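Jobs > Casual > Packing and sorting
Home Listings Post an ad Sign in

I'm after 2 casual packers for my little hamper business, Zullbridge - mornings, 10 hours a week, starting in March. You'd be putting household bits into wire baskets, all at the one table.

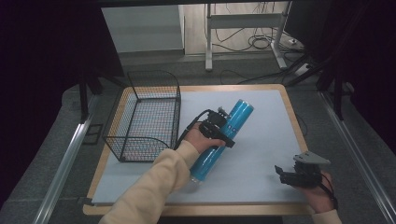

Tall teal bottle, basket at the ready

No experience needed, just a bit of patience with awkward shapes!
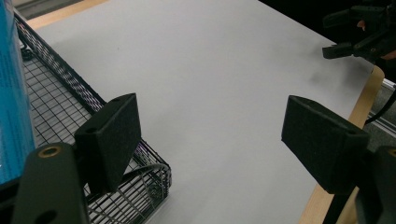 Basket on the left, blue box beside it

Drop me a line through the site and tell me which mornings suit.

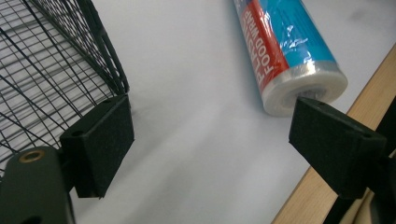 Pay is casual rates, paid fortnightly. I'm fussy about labels, so a roll of food wrap goes in with the red band showing.

2 comments · 10 shares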